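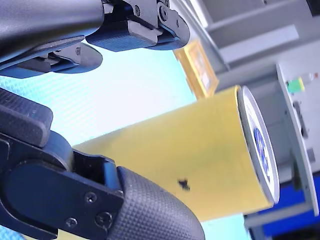 The Rokell tall canister in yellow, on its side, white lid with the blue oval to the right.

Rokell Tall Canister, Yellow: quick review

Posted 8th April

Short version for those in a rush (me too): good canister, nice color, lid could be better, slightly overpriced. Keeping it. Longer version under this.

Bought mine from Admasu, the kitchen place in Wullbridge. They had it on the shelf next to the Anbridge ones, which I've owned before and moaned about on here in December. Anbridge is the square one with the clip. Clip went. Glued it, went again. So I wanted a plain round thing with a plain round lid and no clip anywhere.

Color first, seeing as three of you asked. It's yellow but a dusty sort of yellow, closer to mustard than lemon. Matte all over the body. I was worried it would look like a toy and it doesn't. The website makes it much brighter than it is, so if you want a loud yellow go look at it in a store before you order. The lid is white with a silver-gray rim round it and a blue printed oval on the face. I'd have liked the lid plain. You stop noticing the blue after a week or so, but I'd still have liked it plain.

Matte shows marks. Should say that now. Mine has a small dark smudge on the side already and I haven't had much luck shifting it. Damp cloth, no. Dish soap, a bit, maybe. I haven't tried anything rough on it because I don't want a shiny patch. If you have kids with jam hands think about that.

Shape. Tall and narrow, that's the whole point of it. Takes up hardly any counter. Goes in the door-side bit of my cabinet where the Anbridge never fit. But tall and narrow means you can't get a normal scoop to the bottom, you end up tipping it, and then you get a rush of whatever's in there all over the place. I keep a long spoon next to it now. Fine. Not a big deal but you'd be annoyed if you didn't know.

Rolls, too. It's a cylinder, so yes, obviously, but I do tend to lay things down while I wipe the shelf and this one will wander off across the table if you let it. The rim sticks out enough to make it go in a bit of a curve. Stand it up.

What I put in it: coffee, mostly. A 300 gram bag goes in fine with room on top. I tried one of the odd 341 gram bags as well and that went in too, but only after some tapping on the counter, and the lid touched the coffee going on. So I wouldn't count on anything bigger. After coffee I did rice for a while, and rice is honestly the better use, it pours nicely out of a narrow container and you don't need the spoon.

The lid then. This is where I'd knock points off. It pushes on, no thread, no catch. On day one it was so tight I had to hold the body between my knees. It has loosened up since and now it's about right, but I don't know where that stops. If it keeps going it'll be too loose by next winter and I'll be back here complaining again. Smell-wise it's ok. Coffee smelled like coffee after two weeks, and I couldn't smell it with the cabinet shut. I would not trust it for anything that goes soggy, like crackers. Didn't test crackers. Just wouldn't.

Also the lid, face up, collects dust in the groove by the rim. Tiny groove. Needs a fingernail or a toothpick. Who has time.

Washing. Leaflet says hand wash only. My hand doesn't fit to the bottom, so it's a bottle brush, then upside down on the rack overnight, and even then I give it another few hours with the lid off before I fill it again. I put the lid in the dishwasher once by mistake. Blue print seems to have survived it. Don't take that as advice.

Price. They come singly or as a set of 4, and the single is bad value next to the set. I bought the single because I only wanted one, and now of course I want a second one for the rice, so learn from that. Set comes in mixed colors and you can't choose, which put me off. Admasu had a few singles left when I went, mostly yellow, some gray.

The store page has over 3,000 ratings on it and I read far too many of them. The complaints are nearly all the tight lid, and then a fair few dented on delivery. Can't speak to delivery, I carried mine home on the bus.

Compared with the Anbridge: less room inside, looks a lot nicer, nothing on it to snap off. The Anbridge stacks and this really doesn't, I wouldn't put one on top of another unless you like picking up rice. If you have deep shelves and lots of them get the square ones. If you've got one skinny gap, get this.

Good: color, fits in a narow space, no clip, pours well.

Bad: marks easily, stiff lid at first, can't reach the bottom, that groove.

Would I buy again, yes, but the set. Will update if the lid goes loose. Someone asked in the comments about the short version of this one, haven't got it, havent seen it in Wullbridge either. Will ask next time I'm in.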